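工单 2595：沥水架下积水、台面留白印
产品：Dinwood 沥水架（黑色塑料，带条纹托盘）
提交渠道：Drancombe 家居售后页面
状态：已解决

问题描述
先说一句，这个架子我真的很喜欢！杯子倒扣着放，拿取特别顺手。只是从八月起，托盘底下总会积一层水，花岗岩台面上慢慢出现一圈白印，用湿布擦不掉。杯口上偶尔也有水渍。我在架子下面垫了吸水垫，情况好了一点，但垫子靠墙那一侧老是潮的，闻着有点闷。

已试过的办法
一、把托盘拆下来刷洗，条纹槽里的水垢清掉不少，水流得快多了。
二、垫子换了个方向铺，没区别。
三、架子往外挪，离瓷砖两指宽，墙根终于干得快了，太高兴了！

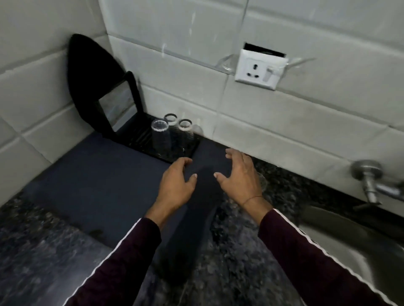 Gumede 回复：谢谢您写得这么细！白印多半是硬水留下的钙垢，请别用醋或柠檬酸，花岗岩的封层受不了。建议用中性石材清洁剂，喷上等 6 分钟，再用软布打圈擦，最后一定擦干。深色垫子吸饱了水不太看得出来，摸一下背面最准，潮了就挂起来晾。玻璃杯先甩两下再倒扣，托盘里的水会少很多。

补充记录（2020年11月14日）
照着做了两遍，白印第一遍淡了，第二遍基本看不见，台面又亮起来了，超级有成就感！垫子现在每晚挂在水龙头上，早上再铺回去，闷味没了。托盘改成每天倒一次水。
还有个小问题想顺便问：托盘的条纹槽很窄，普通海绵伸不进去，我用的是旧牙刷，有没有更合适的刷子？

Gumede 回复：旧牙刷就很好用！想换的话，Jiremer 的窄头缝隙刷也能伸进去，刷毛软的那款就行。石材封层您方便时滴几滴水试试，水珠不散开就不用补。工单先关闭，有情况随时重开。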